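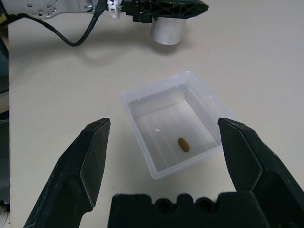
Regularidade e navegação › Classe mota e SSV
Tópico: Roadbook electrónico Trarnine no Rali Nemcombe, alguém acredita nisto?
5 páginas de regulamento, 1 de interesse

enduro_do_sado
Saiu o aditamento ao regulamento do Nemcombe de dezembro e lá vem a novidade: roadbook em papel proibido em todas as classes, tablet Trarnine obrigatório. Custa 510 euros e o organizador diz que "aumenta a segurança e a igualdade entre concorrentes". Gostava que me explicassem a parte da igualdade. Quem corre com uma 450 emprestada e dorme na carrinha passa a pagar mais 510 para fazer a mesma coisa que fazia com um rolo de papel e dois dedos de fita-cola.
A segurança ainda engulo, em parte. Mas já fiz etapas com sol baixo em que nem o conta-quilómetros conseguia ler, quanto mais um ecrã.

babar.warraich
Corri com o Trarnine o ano passado, na mota. O ecrã vê-se bem. Com sol de frente às quatro da tarde custa um bocado, com o papel também custava. A vantagem é receber o roadbook dez minutos antes da partida, ninguém passa a noite com o mapa aberto na autocaravana a fazer batota. Para mim só isso vale o dinheiro.

enduro_do_sado
Vale o teu dinheiro, Babar. E a batota não acabou, mudou de sítio. Quem tem equipa tem alguém com o percurso do ano anterior no computador, e as pistas são as mesmas em metade da prova. Ou vão dizer-me que o sector da pedreira foi desenhado de novo?

D. Sampaio
O sector da pedreira foi alterado, sim, pelo menos a entrada. Estive lá na marcação.
Quanto ao preço: há aluguer. 164 euros pela prova toda, com suporte e comando de guiador. Está na página 3 do aditamento, por baixo da tabela dos pneus.
Deolinda

enduro_do_sado
164 por cinco etapas, mais caução. Em três anos comprei o aparelho e não tenho aparelho nenhum. Obrigado pela indicação da página, de qualquer forma, ninguém ia procurar aquilo por baixo dos pneus.

KTM_velhinha
A mim o que me faz confusão é a autonomia. No papel do fabricante fala-se num dia inteiro. Que dia? Com o brilho no máximo e o GPS ligado? Alguém mediu isso fora de uma sala?

sidra_j
Eu uso ligado à bateria da mota, nunca pensei na autonomia. O problema que tive foi o comando. Com luvas grossas avança duas páginas de cada vez e para voltar atrás é preciso carregar com força. Perdi uma nota de perigo 2 assim, numa vala. Não caí por sorte.

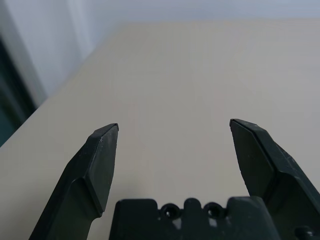
E quando reclamei no parque disseram-me que era falta de hábito. Pode ser. Mas então que dêem uma etapa de treino a quem nunca usou, porque aprender a mexer no comando a 90 à hora no meio do pó não me parece grande medida de segurança. Continuo a correr com ele, já agora, só não venham com a conversa de que é perfeito.

babar.warraich
O comando tem regulação de sensibilidade no menu. Vem no máximo de fábrica. Baixa para metade e experimenta outra vez.

sidra_j
Já baixei. Melhorou, ficou menos mau. Continua a saltar quando o piso é de pedra solta.

Daniyal Ghumman
Tenho o Hayat desde a primavera e faz o mesmo por menos dinheiro. Perguntei por email à organização se era aceite e responderam que só Trarnine "por razões de homologação". Pedi o documento de homologação. Até hoje nada. Se alguém o tiver visto que o ponha aqui, que eu calo-me.

D. Sampaio
A homologação tem que ver com o bloqueio do GPS: o aparelho não pode mostrar a posição no mapa, só o rumo e a distância. O Hayat mostra, se a pessoa quiser.

Daniyal Ghumman
O Hayat tem modo de prova com isso tudo bloqueado e selo no arranque. Usei-o assim noutras duas corridas e os comissários aceitaram. Portanto continuo à espera do documento. E o facto de a Sunow patrocinar o rali e vender os Trarnine na mesma loja é com certeza uma coincidência bonita.

babar.warraich
Lá vem a teoria da conspiração. Um patrocinador que vende material do desporto que patrocina, que escândalo.

Daniyal Ghumman
Escândalo não é. Mas quando o material passa a obrigatório já gosto de ver os papéis.

Zubaida D.
Sou navegadora num SSV, portanto vejo isto do outro banco. Para nós a mudança foi menor, já tínhamos ecrã há duas épocas. O que perdi foram as anotações. No papel eu pintava os perigos com três marcadores e chegava à partida com aquilo decorado. Agora tenho dez minutos e um ecrã onde não escrevo nada. Somos mais lentos na navegação do que éramos, e o meu piloto diz que não, mas quem vê os tempos sou eu.
Também não acho que tenha nivelado coisa nenhuma. Na última prova os primeiros da geral foram os do costume.

KTM_velhinha
Ninguém respondeu à autonomia.

babar.warraich
Seis horas e pico no meu, brilho a três quartos, sem alimentação. Cheguei com a bateria no vermelho.

KTM_velhinha
Obrigado. Seis horas não é um dia inteiro, pelo menos no meu relógio.

enduro_do_sado
Fiz as contas à época: inscrição, pneus, gasóleo da carrinha, licença e agora isto alugado. Dá 3.848 euros, sem contar com o que se parte. Vou pensar até ao fecho das inscrições. Se a Deolinda conseguir saber do tal documento de homologação, agradecia eu também.

D. Sampaio
Vou perguntar. Não prometo resposta antes do briefing.

sidra_j
Se alugares pede o suporte novo, o de dois parafusos. O antigo roda com a vibração e ficas a ler o roadbook de lado.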